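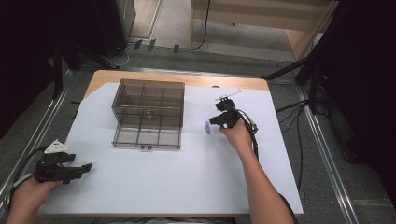

Keeping Small Parts: Storage and Labelling
Course handout 4, Workshop Practice (Evening)
2 April 2019
Prepared by the course tutor, Trullero Adult Learning Centre

Read this before the next session. It covers how to sort, store and label small parts such as screws, washers, beads, fuses and buttons. The method is the same whatever the parts are.

1. Sorting before storing

Most people buy the boxes first and then try to make the parts fit. Do it the other way round. Tip everything out on a plain, pale surface and sort by type, then by size. Stop when the groups are small enough to search by eye. For most home collections that means no more than 30 groups.

Throw out anything bent, rusted or stripped. Keep odd single items in one tub marked "odds" and go through it every July.

The practice set we use in class, the Floneck mixed pack, holds 1,272 pieces in 124 types. You will not be asked to sort all of it. Each pair takes 10 types.

2. Choosing a container

Divided boxes are good for parts you use together. Check whether the dividers reach the lid. If they stop short, washers and other flat items will slide over the top when the box is stood on end.

Drawers are better for parts you use one kind at a time. They need a fixed place on a wall or shelf and do not travel well.

Jars are cheap and seal well, but you have to tip them out to find anything at the bottom.

Clear or tinted plastic lets you check the contents without opening the lid. It scratches in time, and some solvents will cloud it — keep it away from glue removers and paint thinners.
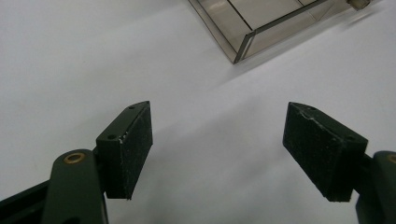
Tinted plastic box on a white tabletop.

3. Labelling

Write the label before you fill the compartment. Put the type first, then the size, then the material: "Washer, M4, brass". Keep the same order on every label.

Use capitals or small letters but not a mixture. Pencil on card lasts longer than most pens, which fade near a window. If you use printed tape, clean the plastic first and let it dry.

Label the box as well as the compartments. A letter is enough: Box A, Box B and so on. Put the letter on the lid and on the base, so that lids go back where they belong.

4. The index

An index is a plain list of what you have and which box it is in. A notebook will do. Give each line a part name, a box letter and a compartment number, counting from the top left. Leave space for changes.

The Misex sheet handed out in session 3 has the columns ruled already. Students who prefer a spreadsheet may use one, but bring a paper copy to class.

Do not record exact numbers for cheap parts. "Plenty", "low" and "none" are enough. Record exact numbers only for parts that are costly or slow to replace.

5. For next time

Bring one container of mixed parts from home and a soft pencil. Read the Lecomte notes on thread sizes, first two pages only. We will begin with the index — have a draft of at least 10 lines ready.

Related handouts
Handout 2: Measuring with a steel rule
Handout 3: Ruling up a parts sheet
Handout 5: Thread sizes and how to read them
Handout 6: Care of hand tools

Contact the centre office | © Trullero Adult Learning Centre | Back to top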